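4. Loading a room and checking the head view

Okay, by now you've got Stonero installed and the planner (Grorero) running in its own terminal. I leave that terminal open off to one side the whole time, because the planner prints its complaints there and nowhere else.

1. Start the simulator on port 3472. If you've got an old session hanging around it'll refuse, so close that one first.

2. Pick a room from the list. I do all my testing in number 134, a bedroom with a little wooden desk, a monitor and a lemon on the desktop. It's small, it loads fast, and I know where everything is!

3. Type "arms ready" and give it a moment. Both arms should come up toward the desk and hold there, with the grippers just in front of it.

4. Switch the viewer to the head view and look at how level the room is. With the roll correction off, the floor runs up on a diagonal and the walls lean over to the right, desk and all.

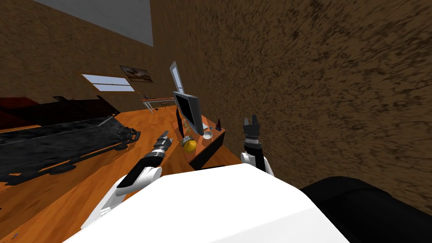 5. Turn on roll correction (View menu, near the bottom) and reload the view. The desk should sit flat now. If it's still leaning, your head joint offset is wrong, so go back to section 3 and redo that part.

6. Ask for a plan to the lemon. I set the planner's limit to 2000 tries, and in this room it usually needs way fewer than that.

Note: roll correction only changes what gets drawn and what goes to the object finder. The planner works from the joint angles and doesn't care. I spent a whole evening in March blaming the planner for a tilted view - don't be me.

Caution: don't change rooms while a plan is running. Type "stop", wait for the prompt to come back, then load the new one. Ruairi Dunbar sent in a fix for this and it should land in version 9, but until then you'll lose your session and any unsaved poses with it.

Once you've got a plan you like, save it under a name you'll remember. Section 5 picks up from that file.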